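Lending out a scroll: terms, insurance, who pays for checking
2 min read
December 12, 2024, posted by millstreet_gabbai

Our shul has two kosher Sifrei Torah and a third in the ark that gets used perhaps three times a year. A new minyan at Jelunden, 12 families so far, has asked to borrow the third until they can afford their own. Our board is split. Has anyone done this, and what did you put in writing?

tallis_bag
We lent one to Koren for what was meant to be a year. It's been eight. No hard feelings, but there was no end date in the letter and now it feels rude to ask. Put in a date, even if you plan to renew it.

northshore_reader
Get it checked by a sofer before it leaves and again when it comes home. Otherwise you'll end up arguing over whose bimah the cracked letter happened on. The borrower should pay for the second check.

millstreet_gabbai
Would you ask that of 12 families? They're renting a room above a pharmacy and buying siddurim second-hand.

northshore_reader
Yes. It's a fraction of what a scroll costs, and they'd get the benefit of one for nothing.

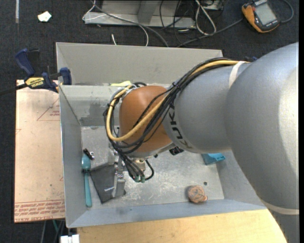 The other thing is the cabinet. A rented room usually means other people have keys. Ask for a locked, fire-rated cabinet bolted to the wall or floor, and ask your insurer whether the cover follows the scroll or stops at your door. Ours stopped at the door and we had to add a rider for $1790.

plainwimpel
I disagree with most of this. A scroll that sits rolled up all year isn't being honoured, and half the communities in this country started on a borrowed one. Nobody made our grandparents sign a rider. Lend it, shake hands, pay for the check yourselves.

tallis_bag
Our grandparents also lost a few.

plainwimpel
To floods and break-ins, and paperwork wouldn't have changed that.

livimis_lurker
Treasurer's view from Livimis: paperwork doesn't stop a flood but it does settle who replaces what. We use a one-page letter. Term of 12 months, renewable, return on 30 days' notice, no travel without asking, check at both ends with the cost split. Nobody has been offended by it yet.

Also find out if the scroll was donated in someone's memory. If it was, call the family first. We didn't, and heard about it for a long while.

millstreet_gabbai
That one hadn't come up. Ours was dedicated and the family has moved interstate. I'll ring them before the board meets again. Cost split seems fair to me, and I'll suggest we start the term in April so there's time for the first check.

plainwimpel
Fine, but please don't make them wait until April to read from a scroll. Lend it for Shabbat in the meantime and bring it back after.

northshore_reader
Moving it back and forth every week is the worst thing you could do to it. Either it goes or it stays.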